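I get a lot of email from companies and I read more of it than most people do, so I'm going to post some notes on one that got it right. Thread.

The company is Ruvby. They handle bookings for small classes, things like pottery, bread baking and language groups. I signed up in November to take one class and never turned off the emails.

Most booking sites send you a receipt, a reminder, a second reminder, a survey and then a newsletter for the rest of your life. Ruvby sent me 2 emails before the class. That was all.

The first one was the receipt. The subject line was the name of the class, the time and the street address. I didn't have to open it to know where I was going.

The second one came the morning of the class. It said where to park, which door to use and what to bring. It had a phone number for the teacher, and the number was a link, so I could tap it and call.

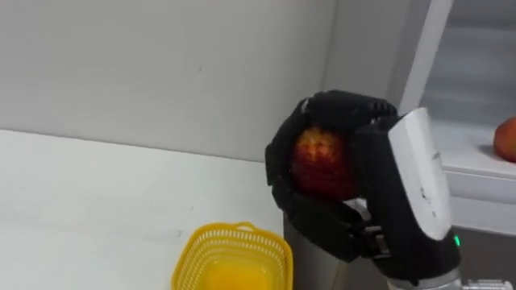 Apple in hand.

The body of that second email was 80 words. I pasted it into a word counter to check. My bank can't tell me my statement is ready in fewer than that.

Compare Hidasow, which I use for train tickets. Their confirmation puts the seat number below a hotel ad, a car rental ad and a box asking me to rate the app. I have stood on a platform scrolling past all of it with one thumb.

I have written to Hidasow about this. I got an automatic reply with ticket number 2227 in it and a banner for the same hotel. No answer after that.

Back to Ruvby. The part I liked most was the cancel link. It was in the first email, in normal size type, right under the address. It said "Can't make it? Cancel here." One tap, no login.

Hafiz Sembiring asked me under an earlier post whether an easy cancel link means more people cancel. Maybe. I'd guess it also means fewer people just don't show up, and a teacher can give that spot to somebody on the waiting list.

I did use it once, for a second class. The page told me the refund amount before I confirmed. The refund email had one sentence in it and the amount.
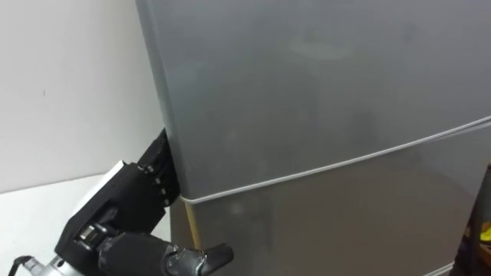
The fridge, up close.

Some things I'd still fix. The calendar attachment doesn't carry the address over, only the class name. I had to copy it in by hand.

The plain text version of the email is also a mess. If you read mail without images, the links show up as strings that run for several lines. Most people won't see that, but some will.

And the unsubscribe page has a dropdown asking why you're leaving. It's optional, but it doesn't say so until you scroll down. Put the word "optional" at the top.

Intan Lumbantobing replied that she runs a small shop on Sitompul and can't change their email templates much. Fair point. A lot of bad email comes from the tool and the sender is stuck with it.

What you can usually change, even on a basic plan: the subject line, the first sentence, the reply address. Start with the reply address. If it says "noreply," change it to one that a person reads.
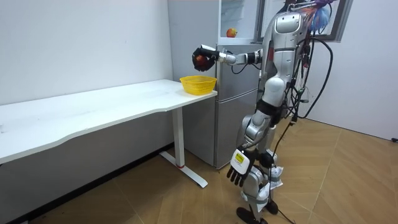

Then the subject line. Write down the one thing the customer will be looking for when they search their inbox next week. Order number, date, address, whatever it is. Put that in the subject.

Intan changed hers from "Thanks for your order!" to the item name and the pickup day. She says she gets fewer messages asking when things will be ready. She only has a small shop, so take it for what it is.

Hafiz also mentioned Fura, the invoicing app. I tried it for a month. The emails are short and the due date is in bold in the first line, which I like. The reminders go out every 20 hours until you pay, which I don't.

If you have a company email you think is done well, send me a screenshot with your personal details covered. Receipts and reminders only, please. I have enough newsletters.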